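Teaching Your Club Rover to Follow a Road With No Lines
2022-04-04

Our club spent the winter on indoor tape courses, and the rover got really good at them. Then we entered the Gondura outdoor challenge, where the course is plain pavement with no paint at all. What a fun problem! If your team is making the same jump, these steps got us going.

Step 1. Record before you code. Drive by remote down a straight stretch and save the video. We kept 2,568 frames from our first outing and threw out the blurry ones. Keep a student walking next to the rover with the stop switch the whole time.

Step 2. Look for what you do have. Gray asphalt between two green sides is a great clue, even without a center line. Mark three classes in your frames: pavement, shoulder, plants. Gravel is the tricky one, so label it carefully, especially where loose grit sits on top of the asphalt. The sky can be masked out.

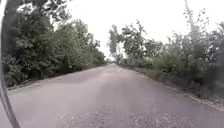
Ashraf Abou Zeid wrote in to say that his team skipped the shoulder class at first and their rover, Patrício, kept drifting onto the stones. They added the class, labeled 80 more frames by hand, and trained again. He also suggests masking any part of the rover that shows up in the view, so the model doesn't learn it as part of the road.

Step 3. Train small. We used 2,000 frames for training and held the rest back for testing. A small model that runs fast on the rover beats a big one that lags (we tried both, and the big one steered like it was half asleep).

Step 4. Find the middle. Take a few rows in the lower part of the picture, find the left and right edges of the pavement in each, and average the centers. Feed that number to your steering. Wide-angle lens? Fix the distortion first or your edges will bow.

Step 5. Test at walking speed. Raise the speed only after 5 clean runs in a row. Write down the light and the weather each time, then swap your log with another club. Ours goes to the Plelberg team, and they send theirs back with notes all over it!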